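Studow Workshop: Frequently Asked Questions

What is Follow?
Follow is our attempt to get a robot arm to put a processor in a desktop PC. A person does it in a minute. We have spent 301 evenings on it.

Why is the computer on its side?
Gravity is the one helper we don't have to program. With the case flat, the arm can come straight down on the motherboard. 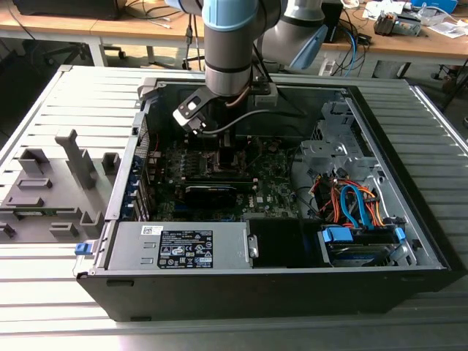

What is the grey thing on the bench?
The fixture. It has slots, blocks and a tall post, and we drew it ourselves. The Usport shop will sell you a nicer one for 200 euros. Ours is on its fourth version, so draw your own conclusions. 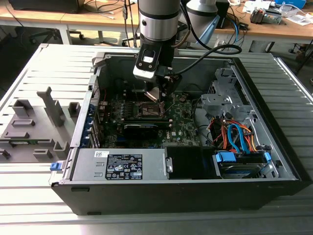
Photo: Studow Workshop

Will it bend the pins?
It can. Open the socket fully, lever up, and go slowly. We practise on old Dell boards for this reason and keep the dead ones in a drawer.
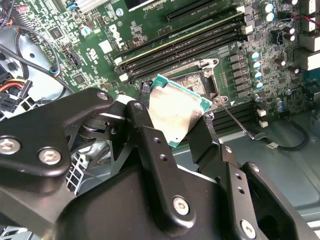

Processor in the fingers, socket open.

How hard does it grip?
As little as we dare. The setting is 2,035 in the Follow config file, in units chosen by someone who has since moved to Brno. Please leave it alone. 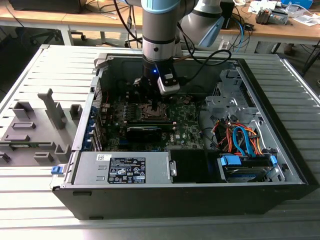
Gripper over the socket area, Dell board.

Can I have a go?
Yes, after the Šindelář induction, which is held in the back room every month except June. Bring a case you don't love. Long sleeves get rolled up.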